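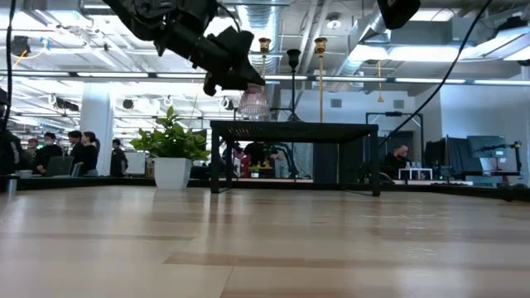

Riser toward the back of the table, candle holders up top, plant at its left.

Filed under: Guides > Flalholm Riser > Setting Up

Part 2: Building Your Tabletop Display

By now the legs are on and the riser stands on its own feet, so we get to the fun part! This section covers the table, the riser, the candle holders, the plant and the glass. If you have the Becerra holders from an older box, everything below works for them too.

Before you start

Clear enough of the table that you can set every piece down flat, and keep the soft wrap within reach (it makes a good parking spot for the tall holders while you decide where they go). A dry lint-free cloth is all you need for the metal. The plant and the glass come in their own carton, marked 541. The holders are in carton 562.

Placing the riser

1. Wipe the tabletop and let it dry fully.

2. Lift the riser by its legs, not by the perforated top, and set it down toward the back of the table. On a table up to 62 inches long, the middle looks best. On anything longer, try it off center - you may be surprised how good that looks.

3. Press lightly on each corner. If one rocks, turn the riser end for end before you reach for the felt dots. Tables have their own ups and downs.

Note: Slide nothing. Black metal feet can leave a line in an oiled wood top, and the line will be right where you see it every morning.

Arranging the holders on top

4. Put the gold holders on first, toward the rear, with a good gap between them.

5. Add the black holder in the gap, a little forward of the gold ones. Black on black is quiet, and I love that about it: the gold does the shining and the dark one fills in the middle. 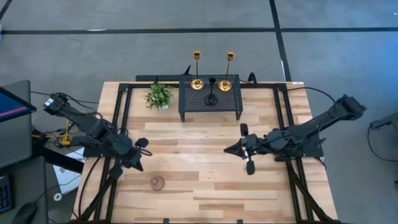 Gold toward the rear, with the shorter black holder between and slightly in front.

6. Step back and look from a chair as well as standing up. The perforated top lets light through from some angles, and a holder that looked perfect from above may want to move over a finger's width.

7. Straighten the stems. Turn each holder slowly by its base and watch the cup. If the cup wanders, tighten the stem by hand, clockwise, until it stops. No pliers, please!

Caution: Fit the candles only when the layout is final. Never carry the riser with holders on it, and never leave a lit candle alone. Keep flames well clear of the plant, including the leaves that reach out sideways.

Using the holders straight on the table

The riser is lovely, but you don't have to put everything on it. Two tall holders set down on bare wood, one black and one gold, make a great gateway to whatever stands behind. Leave a wide space between them so the riser shows through.

8. Set the black holder on the left and the gold on the right, or swap them if your window is on the other side. The gold likes to catch a lamp.

9. Check that each foot sits flat on a single board, clear of any raised seam. 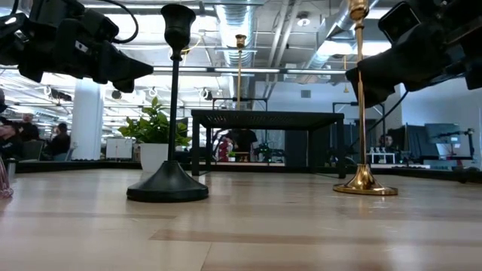

Adding the plant and the glass

10. Stand the potted plant close to the left side of the riser. Fluff the leaves outward with your fingers, starting low, and let a sprig or two come up past the riser top. It softens all those straight legs.

11. Unwrap the pink ribbed glass over the table, not over the floor. Hold it around the body with a dry hand. Try it near the left end of the riser first, where the pink and the green get to be neighbors, and then anywhere else you like. The glass is for show and isn't meant to hold a candle.

Looking after a wood top

Wax and candle soot are the usual visitors. Let wax harden, lift it with a plastic card, and wipe along the strips, following the grain. Dark knots and streaks are part of the wood, so please don't scrub at them (I have, and all I got was a pale patch around a perfectly healthy knot).

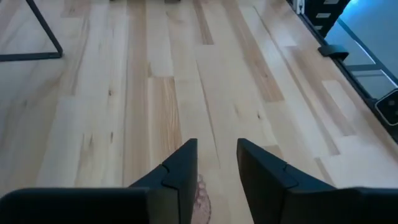

Butcher-block style strips, pale cream to honey, with knots and darker boards mixed in.

Every few weeks, lift the metal pieces and wipe beneath them. Rub the gold finish with the dry cloth only. Polish will cloud it.

If a holder still leans after step 7, write down the carton number and contact the Nonulura parts desk. Ask for Kekeli Ansah, who keeps the spare stems.

Related guides
Part 1: Attaching the Riser Legs
Part 3: Changing the Display for July
Horton Tray: Unpacking and Care
Getting Wax Out of a Candle Cup
Spare Parts List, Cartons 541 and 562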